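Amuvon Opens Kitchen Teaching Program for Two-Armed Robots

24 November 2019

Amuvon today opened its kitchen teaching program, in which a person operates a two-armed robot by remote control and the robot's software learns from the recorded runs. The first task is loading a dishwasher. Since June the company has recorded 603 runs with 18 operators.

Part of each recording comes from close to the gripper, where small changes in angle matter most.
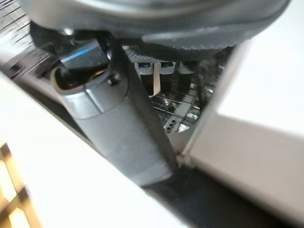 Iara Yáñez said the wrist view was the one she would keep if she could keep only one. New operators watch the arm, she said, and after a few days they watch the contact point.

A run covers one item. The operator picks up a plate, brings it to the lower rack and sets it upright between the tines. Runs with a dropped or badly seated plate are kept and labeled.
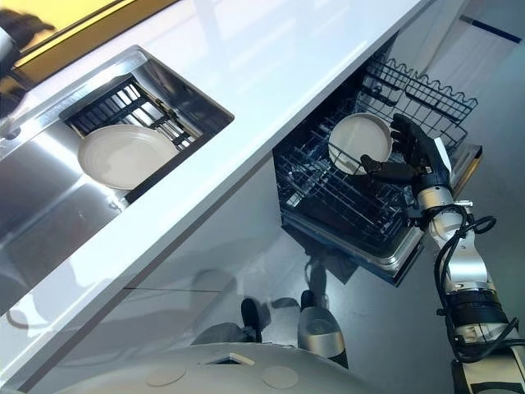
How operators are trained

Each operator completes 40 practice runs before any recording is used. Practice starts with plates in the sink, where reaching under a rim is harder than lifting from an open counter.
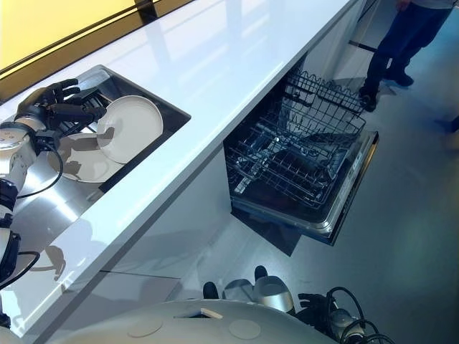
Kordestani asked whether operators with different habits would confuse the software. Amuvon's answer is that some variety helps, but grip and release points should match, and the training guide now sets both.

Bowls were added after plates. They are gripped at the rim and need more room under the upper rack. 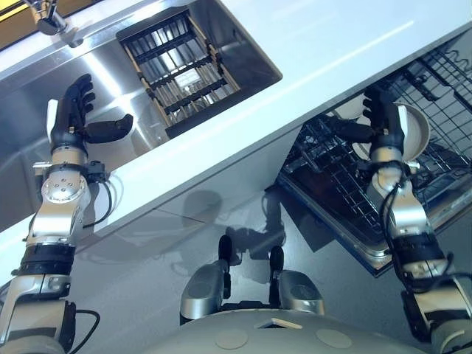

Recordings are stored in Bellow, the company's in-house review tool, and checked before training. Zutunix, a partner on the program, will receive the first set of 64 reviewed runs. Cups and flatware are next.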